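Our second month in the robotics club is finished, and I want to write a little before I forget. Our team, Ultetero, has three members, and our task for July is packing groceries. It sounds simple, but the thin packets were difficult for me from the first day.

Emilian Nistor keeps our notebook. We are now at attempt 844, and he writes down every one – also the bad ones. I practice 15 minutes each evening, and my wrist is still learning to be slow.
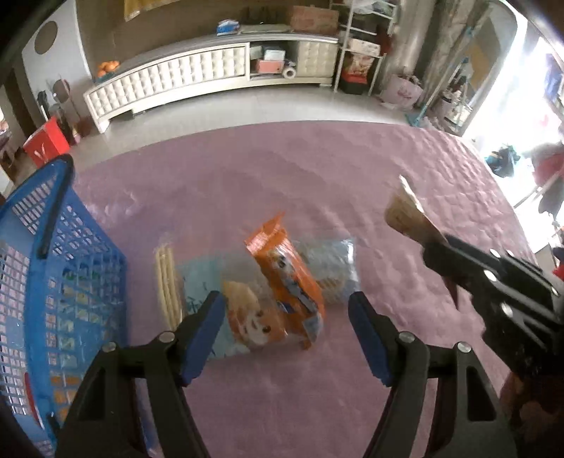

Snacks on the pink mat, blue basket at the left.

Next we will try the list from the Morgate team, which has more boxes.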